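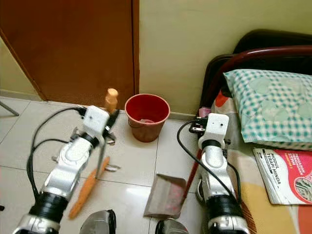
3.2 Floor litter and the sweeping task

The second task concerned dry litter on the tiled floor of a small bedroom. Litter was limited to light paper items, such as wrappers and card scraps, and was placed by hand before each trial. Sweeping was coded in 2 phases, gathering and transfer. Gathering ended when the first item crossed the lip of the dustpan. Transfer ended when the pan had been tipped and set down again. Each of the 23 trials was coded separately by Fairclough and Shehu, and differences were settled by discussion.

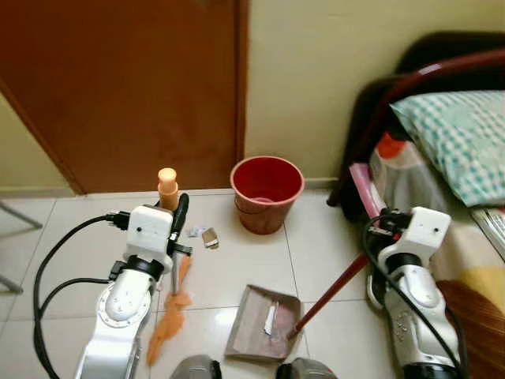 Items left on the tiles at the end of a trial were recorded as residual, whatever their size. Cloths were treated as tools and excluded from the litter score. Trials in which the broom was put down and picked up again were kept in the analysis, with the interruption subtracted from gathering time. 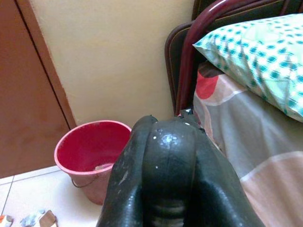 Figure 4. Bucket position, Getel bedroom.

The receptacle was held constant across trials to remove container height as a variable. A round bucket was preferred to a lidded bin. Scoring followed the final resting place of each item: a whitish scrap low in the red bucket, as in Figure 4, would be entered as contained. Items resting on the rim were entered as residual.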